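Speaker notes: small GPUs in a shared box
Afternoon slot, 30 minutes including questions

Opening

Hi everyone, thanks for coming back after lunch. I'm going to talk about graphics cards, but the small, boring kind, the ones with no lights on them. If you came for ray tracing, the other room is lovely and I won't be offended.

(Wait for laugh. If no laugh, keep going.)

Quick show of hands: who here shares a GPU server with at least one other team? Okay. And who has had a fight about it? Same hands, right.

Slide 2: where we started

So at Plorley we had one big accelerator card in one big box. It drew a ton of power, it was fast, and it sat idle most of the night. Then at nine in the morning everybody wanted it at once! Our queue on a bad Wednesday would get to 70 jobs, and most of those were tiny. Somebody resizing a batch of pictures, somebody testing whether their code even starts. They'd wait an hour for a job that ran for a minute.

I was one of those somebodies, by the way. I once waited all morning to find a typo.

Slide 3: the swap

We kept the big card (please write that down, people always ask) and bought a second box, a Horna chassis with eight low-power cards in it. Single slot, passive cooling, not much memory on each. On paper the whole set is slower than the one big card. I had the bar chart on this slide and took it off again, it only makes people sad.

Each small card is capped at 60 watts. That means the box runs off an ordinary circuit and we didn't have to call an electrician, which had been my main worry going in.

Slide 4: splitting the work

We wrote a little scheduler called Bitska. It's not clever. It looks at how much memory a job asks for, and if the job fits on a small card, it goes to a small card. Everything else goes to the big one. That's the whole idea, and the first version was a shell script I'm not going to show you.

The part that took real time was getting people to say how much memory they needed. Everyone asks for the maximum! I do it too. So now Bitska remembers what your last run used and fills in that number for you, plus a bit extra. You can change it, but hardly anyone does.

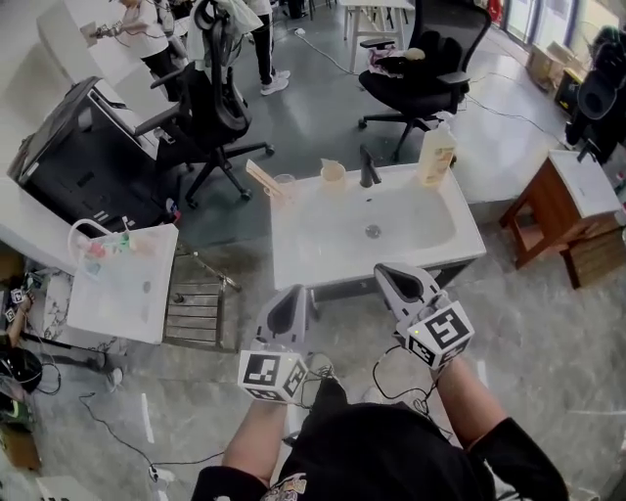 The other thing it does is kick you off. If you've had a small card for 30 minutes and somebody is waiting, your job gets saved and goes to the back of the line. People hated this for a week or so. Then they noticed their own jobs were starting sooner and the complaints dried up, mostly. I still get one email a month.

Slide 5: what broke

Okay, the fun slide.

First, heat. Passive cards need air pushed through them, and the chassis fans came set to a quiet profile. Two cards in the middle slots kept slowing themselves down and we blamed the driver for ages. Check your fan profile before you check anything else, please, save yourself my month.

Second, drivers. The big card and the small cards are different generations, and a library that was happy on one would fall over on the other. We ended up with two container images. I don't love it. If someone has a nicer answer, find me at the coffee.

Third, the bus. All eight cards share lanes, so if everyone loads data at the same moment it crawls. We put a local cache drive in and that helped a lot. It did not fix it.

Slide 6: the numbers

(Go slow here, people take photos.)

We replayed 1000 real jobs from our logs, first on the big card alone and then on both boxes together. The small jobs had the biggest change by far, they pretty much start when you hit enter. The big jobs got a little better too, just from having less junk in front of them. Single-job speed on a small card is worse, and I'm saying it out loud so you don't say it for me in the questions.

Slide 7: would I do it again

Yes, with more memory per card. That's my one regret. Models keep growing, and jobs that fit in the spring don't fit now, so they slide back over to the big card and the line starts growing again. We have a test unit from Chaiyaporn on order with double the memory, and I'll post results when it shows up.

I'd also do the fans first. Did I mention the fans?

Questions

Likely ones: why not the cloud (data rules, and the monthly bill), why not slice up the big card (ours is too old to support it), is Bitska public (soon, after I clean out the rude comments).

If there's time, show the live queue page. Check the wifi before trying this.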